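**1/** OK, thread, because I need to complain about my week. Our folding arm, Ritchie, quit gripping in the middle of run 118 and I spent two days blaming the wrong thing.

**2/** Symptom: fingers close on the shirt, arm lifts, shirt stays put. Log says "grasp OK" every single time. Every time!! 53 fake successes before I caught it.

**3/** First guess was the pads, so I swapped them (sorry, Plistik, your pads are fine). Then I recalibrated. Then I yelled a little.

**4/** Ximena Zapata finally asked if I'd looked at the force threshold after the Skila update. I had not. It had gone back to the default, so the fingers touching each other counted as holding cloth.

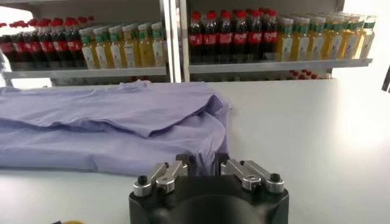 **5/** Thin fabric is the worst for this, you get one layer between the fingers and the reading barely moves. I've set the threshold by hand now and added a check on finger gap before any lift.

**6/** Also, e-stop within reach, always. On one retry it swung up way faster than I liked and I was leaning in. Don't lean in. Rerunning the whole batch tonight, ugh.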